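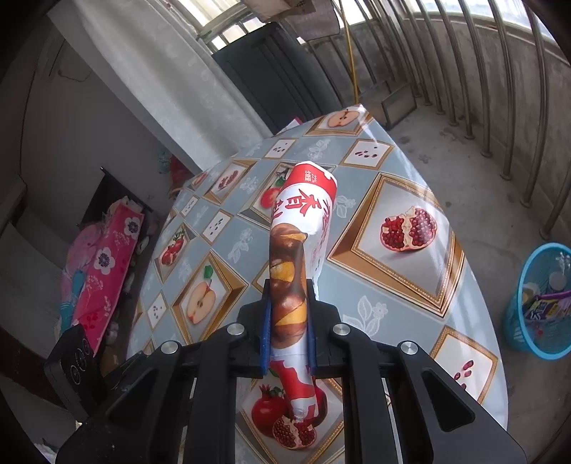 Snack packet in red and white, with "22%" on the end band

Ditch on the inner side of an old bank -- was it really a fort?

Saranya Salian
10 September 2022

Hello to all. I hope I am in the correct section. I moved to a village near Drambridge in May, and behind the houses there is a hill with a long earth bank on it. The people in the village call it the Holub fort. The bank is as high as my shoulder in the best part, and in other parts it is almost gone because of plowing. The length that I could walk is 4,000 feet, and then there is a fence and a field with cows.

My problem is the ditch. I have read two books about ancient forts, and in both of them the ditch is on the outside, so that the attacker must first go down and then climb up. At Holub the ditch is on the inside. I went there three times to be sure that I do not confuse the sides, but the bank curves around the top of the hill and there is no doubt which side is the inside. A man who was walking there told me that the ditch was dug for horses to hide in, but I do not find this in any book.

Is there a kind of fort with the ditch inside? Or is it a different thing and only the name is wrong? I have no education in archaeology, so please use simple words. I would also like to know if there is a way to find the age without digging, because I understand that digging is not allowed for private persons. 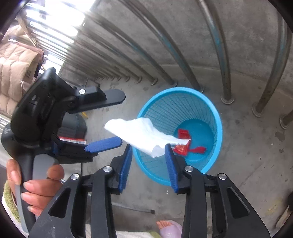 I forgot to write about the top of the hill. It is flat, with grass and some old oak trees, and on the north side there is a gap in the bank. In the gap the ditch stops also, so I think it is an original entrance and not a later cut for a road. There is a small stream at the bottom of the slope. I did not see any stones in the bank, only brown soil with a little gravel where the rabbits have dug.

Kamarul Sitompul

It's a fort. All hills with banks are forts. My uncle found a coin at a place like this near Stomport and it was more than 1,000 years old. The ditch is inside because the soldiers stood in it, same as a trench.

Ntombi Nkosi

I do not agree with the answer before mine. A trench is for people who fight with guns. A defender with a spear or a bow wants to stand high, and a ditch behind the bank only makes it harder for him to climb up to his place.

There are two usual explanations for a bank with the ditch on the inner side. The first is a ceremonial enclosure, which in Britain is called a henge. Those are very old, from the Neolithic period, and many are close to round. Most of them are on lower ground or gentle slopes and not around the top of a hill, and many are much smaller than what you describe, though there are large ones also.

The second is a deer park. In the Middle Ages a landowner could enclose a piece of land to keep deer for hunting. The bank carried a wooden fence, and the ditch was dug on the inside so that the animals could not jump out. Old oak trees, a gap which could be a gate, water at the bottom of the hill -- all of this would fit, but it is not proof. Oak trees grow in many places.

I would do the following before anything else:

Look at the oldest maps of the parish. If there are field names with "park", "pale" or "lodge" in them, write them down with the position.

Ask the county office if they have a record for the hill. They keep a list of known monuments, and it is normally free to read. Ask also if there is a laser survey of the ground (lidar). It shows low banks which you cannot see from the path, and maybe it will show you what the bank does after the field with cows.

About the age, without digging you can only get a probable one. If a medieval road or a church boundary cuts through the bank, then the bank is older. If the bank bends to avoid something, then it is younger than that thing. For a real date somebody must take samples from the old soil under the bank, and for this you need permission.

The name does not help much. Many banks were called "fort" or "castle" or "camp" by people who came long after the builders.

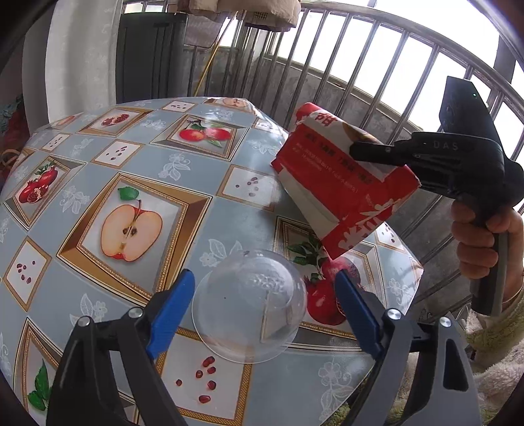
Patterned tablecloth with a clear plastic bowl or lid on it

Saranya Salian

Thank you, Ntombi, this is very clear. I looked at one old map on the county site, and the field to the east of the gap has the number 33 and the name "Pale Close". I did not know that this word could be important. I will write to the office and ask for the laser survey, and I will put their reply here when it comes.

Rohani Ong

"Pale Close" is a good sign for the deer park. Please check also if the parish boundary follows the bank, because it is often so with old parks. The boundary is the dotted line on most of the maps.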